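海草编的圆餐垫发霉了，还能救回来吗？

打印本页 | 用邮件发送给朋友

先说一下背景，我在Flumstead住了五年，朝北的一楼，靠河，每年梅雨季都是一场硬仗。去年冬天在Drumuren的网店一口气买了好几张海草餐垫，就是中间盘得很密、外面一圈镂空、边上编得厚厚的那种，当时喜欢得不得了，吃饭也用，放茶壶也用，放糖果也用。

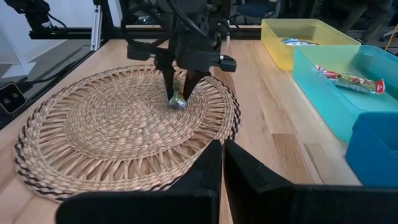
楼下一位邻居听我念叨完，头一句就问我是不是洗完直接叠起来塞抽屉里了，说她家的草编东西十有八九都是这么坏的，跟牌子没关系。我一想，还真是！三月份收起来的，六月份拉开抽屉，一股地下室的味道扑过来，最下面两张背面长了一层灰白的毛，边上编得厚的地方还有几个黑点。

我现在的问题是：

灰白的那层我拿干布擦掉了，可过了一个星期又冒出来一点。网上说法太乱了，有说泡白醋的，有说用漂白水的，还有说放微波炉转一分钟的（这个我真不敢）。黑点擦不动，用指甲抠也抠不掉，再抠就要起毛了。另外味道怎么去？我放阳台晒了一下午，晒的时候闻着好了，拿回屋里又有。

垫子不算贵，但是那个花样店里已经没有了，我又是凑齐一套买的，扔两张就不成套了，心里别扭。家里还有小孩，要是霉过的东西再拿来放吃的不安全，那我也认了，给句痛快话就行。

补充一下，没有上过漆，摸着是草本身那种有点涩的手感。抽屉是实木的，里面也有点味儿，不知道是谁传给谁。

—— 提问人：河边朝北

回答一（提问人采纳）

草编的东西我折腾过不少，海草、蒲草、玉米皮都养过（也都养死过），说说我的做法，不一定是最标准的，反正我家的现在还在用。

先别泡。我知道很多人第一反应就是丢盆里泡，千万忍住。海草这种东西吸水特别快，干得又特别慢，尤其是盘得密的地方，外面摸着干了，里面还是潮的，你过一个星期又长毛，八成就是里面一直没干透。泡一次水等于给它续命，给霉续命。

我的顺序是这样的：

把垫子拿到室外，戴口罩，用一把干的旧牙刷顺着编的方向刷，正反面都刷，厚边那里要把缝稍微掰开一点刷。别在厨房刷，孢子飞得到处都是，我第一次就是在水池边上刷的，后来连砧板都跟着遭殃。

刷完用酒精。药店买的75度那种，倒一点在白布上，布要拧到不滴，然后一小块一小块地擦。酒精的好处是走得快，不会在草里面留水。旁边别开火，窗户打开，这个不用我多说。先在背面不起眼的角上试一下，有些草边是染过色的，深色那种，会掉一点颜色到布上，掉得厉害就停。

擦完立起来晾，不要平放！我是用两个裤夹夹着挂在晾衣绳上，风扇对着吹一整晚。太阳可以晒，上午晒一两个小时就收，晒一整天草会变脆，折一下就断，我有一张就是这么没的。

间隔两天再来一遍，我一般做三遍，三遍以后还长就别纠结了。

黑点这个事我得跟你说实话，擦不掉就是擦不掉了，颜色已经进到草里面去了。我有一张上面有四五个黑点，处理完两年了没扩大，也没味道，我拿来垫花盆。漂白水不要用，我试过，黑点淡了一点点，周围一圈变成很难看的黄白色，草也酥了，得不偿失。

味道的话，找个大纸箱，底下铺报纸，放一碗小苏打，垫子架空放里面（我用的是烤箱里那个网架），箱子合上三四天。小苏打别直接撒在垫子上，镂空那圈还好，中间密的地方你抖到明年都抖不干净，别问我怎么知道的。

抽屉也要弄，不然白忙。拉出来倒扣着晾，里面同样用酒精布擦，干透了再放东西。我后来在抽屉里放了Pacheco的除湿袋，超市里200克一包的那种，一个雨季换两包，吸满了变成一袋水就丢掉。

至于能不能放吃的，霉过的我自己不会再让它直接碰吃的，垫碗垫盘子可以，放有包装的东西可以，馒头水果切开的就算了。家里有小孩的话，长过毛的那两张干脆改成花盆垫，剩下的照样成套用，少两张谁会数啊。

回答二

我跟楼上意见不太一样，我觉得长过霉就扔了吧，一张垫子几个钱。我妈就是什么都舍不得扔，家里一开柜门全是那个味道，衣服都串味了。

微波炉那个千万别试，我同事试过，边上焦了一块，还冒烟，整个茶水间的人都跑出来看。

要买新的可以看看棉麻的或者硅胶的，能扔洗衣机，省心。

回答三

补充几句收纳吧，去霉上面讲得挺全了，我没什么好加的。

我以前住在山上，雾大，比你那边还潮。后来得出的经验就是草编的东西在雨季不要收，越收越坏。我现在厨房侧墙钉了一排挂钩，垫子一张一张挂着，当装饰也蛮好看的，镂空那圈光照过去影子落在墙上，我婆婆来了还问我在哪儿买的挂件。

实在要收，就等一个连着晴了好几天的时候，下午三点左右收（早上收的话潮气还没走完），每张中间隔一张牛皮纸，放透气的布袋，不要用密封袋。密封袋我也用过，当时想着隔绝空气多好，结果里面那点潮气出不来，闷了一个月，打开一看，全军覆没。

平时沾了汤汁，马上用拧干的布按，按到布上没颜色，再用吹风机冷风吹一下。不要用热风，会翘边，翘了以后碗放上去老是晃。真翘了也有办法，喷壶离远一点喷一层细雾，压两本厚字典，压一夜，第二天记得挂起来吹透，别压着压着就忘了（我忘过，又长毛了……）。

另外我给没霉的那些抹过Folta的木器蜂蜡，店里的人推荐的，薄薄一层，说能挡一点潮。效果嘛，我感觉有一点，也可能是心理作用，抹完有几天摸着黏黏的，放纸巾上会沾毛。你那几张是素的没上漆，要试先试一张背面。

对了，买个湿度计放抽屉旁边，很便宜，我家一过七十我就把除湿机打开，比靠鼻子闻靠谱多了。

提问人追加：

谢谢各位！按第一个回答做了两遍，味道基本没有了，第三遍等天晴。黑点确实还在，已经认命，那两张归绿萝了。抽屉倒扣出来才发现底板背面也有一小片，怪不得。挂墙上的主意我喜欢，不过我是租房，不能打钉子，有没有人用过无痕挂钩挂这个的？草编的重量应该还好，就怕厨房油烟大，胶粘不住。

打印本页 | 用邮件发送给朋友

相关问题

竹蒸笼用完总有酸味怎么处理
藤椅坐断了一根，自己能补吗
草席收起来之前要不要先擦一遍
朝北的房间除湿机一天开多久合适
棉麻桌布上的咖喱印子洗不掉
实木抽屉有味道，放茶叶包有用吗
无痕挂钩在瓷砖上老是掉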